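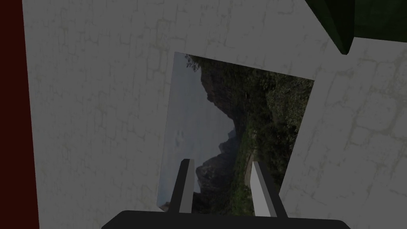
Looking after prints at home
Tyra Sandberg

Most advice on keeping photographs is written by people with sleeves to sell. Feltard wants 99 for a box. I've had prints in a plain shoebox for years and can't see the difference, though I wouldn't swear to it.

Keep them out of the loft. Heat and damp do more harm than cheap card ever will.

Hold prints by the edges. Cotton gloves are meant to be better, but I drop things in them.

Curled prints: put them between 2 sheets of clean paper under heavy books and leave them until June if need be. Ignore anyone who suggests an iron.

Stuck to the glass? Don't pull. Mbali Nel soaks hers in cool water, which may work on ordinary lab prints and will ruin an inkjet. Scan it through the glass first.

"Archival" on a packet of Bruro corners tells you very little. Pencil on the back, lightly, near the edge. No biro.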